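Applies to: rooms with one wide window, a roller blind, a small table and up to two chairs. Revised Tuesday, December 23, 2025.

# Resetting a small shared sitting and work room

This procedure covers a room that is used for desk work part of the day and for sitting the rest. It was written for the ground-floor room at Cirkville but applies with minor changes to the two rooms at Damgaard. Allow 30 minutes for the full reset. The short version (sections 2 and 4 only) can be done between bookings.

## Before starting

You will need:

- a microfibre cloth, slightly damp
- a second cloth, dry
- a soft clothes brush
- a vacuum cleaner with the upholstery head
- a tray or shallow box for loose items
- a bag for recycling

Do not use spray polish on the table. Polish leaves a film on pale wood which shows under side light, and paper sticks to it.

Open the door and leave it open. If the blind is down, leave it down until section 3.

## 1. Clear from the floor up

Pick up anything on the floor first. Cables go on the tray, coiled, with the plug end outside the coil. Bags and coats go to the hooks in the corridor.

Move the chairs only as far as needed to reach the floor behind them. An office chair should be rolled by the backrest. Pulling it by one armrest loosens the bracket over time, and on the Unau chairs the bracket bolt is awkward to reach once the seat is on.

Loose panels and boards leaning against a wall should be checked for angle. The foot of a panel needs to stand far enough out that the top cannot tip forward when the wall is knocked. If it moves when pressed lightly with one finger, lay it flat or take it out of the room.

## 2. Table

1. Put everything on the table onto the tray.
2. Wipe with the damp cloth, following the grain. On a round top this means straight strokes from one side to the other. Circular strokes leave visible arcs.
3. Dry at once with the second cloth.
4. Wipe the edge and the underside of the rim, where fingers go.
5. Return only what belongs there. In most rooms that is nothing.

Ring marks which remain after drying can be left for the next full clean. Do not scrub them.

## 3. Window and sill

The sill collects more than any other surface in the room. It is low, it is next to the chairs, and people put drinks on it.

Take drinks off first. Check bottles for contents before moving them; empty the part-full ones in the kitchen sink, not in the plant. Unopened bottles go back to the store. Cups go to the kitchen.

Next, deal with small electrical items. Unplug at the wall, wipe the sill beneath, and put the item back in the same place. If the cables are long enough to hang below the sill, fold the spare length and fasten it with a hook-and-loop strap. Three straps are kept in the drawer labelled Urkow.

Raise the blind fully and check the fabric for marks on the way up. A roller blind that runs to one side will fray along that edge. To correct it:

1. Lower the blind to its full drop.
2. Look at which way the fabric drifts when it is raised.
3. Lower it again and stick a short piece of masking tape to the bare tube, on the side it drifts away from.
4. Raise it and check. Add a second layer if it still drifts.

If the tube is not exposed at full drop, stop there and report it. Wipe the window frame with the damp cloth, paying attention to the corners, then lower the blind to the height wanted by the next user. For screen work, lower it completely.

## 4. Chairs

Set the office chair last, after the floor has been vacuumed.

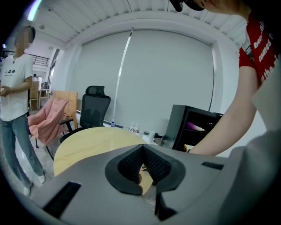 Mesh backs are cleaned dry. Run the soft brush downwards from the headrest to the seat, then vacuum the seat with the upholstery head on low suction. A wet cloth pushes dust into the weave and it dries there as a grey line.

Fuzzy or long-pile covers need a different treatment. Brush in one direction only, starting at the top of the back and finishing at the front of the seat. Vacuum afterwards, holding the head just clear of the pile. Spot marks should be dabbed with cold water and left to dry away from the radiator. If the cover is removable, wash it in February with the others at the wool setting, without softener.

Check that the legs of the armchair are tight. Two turns with the hex key is normally enough. Do not force them further.

## 5. Shelves

Open shelves show dust sooner than anything else in the room, and black ones show it soonest. Work from the upper compartment down.

- Remove the contents of one compartment at a time.
- Wipe back, sides, then base.
- Return long items lying down, with nothing overhanging the front.
- Keep heavy items in the lowest compartment.

Items with no known owner stay on the shelf until the end of the month. After that they go to Kevin Ó Néill, who keeps the list.

## Faults

Report damaged furniture on extension 911, giving the room and the item. Leave a faulty chair in the corridor, turned to the wall, with the tag on the backrest. Blind faults go to the same extension.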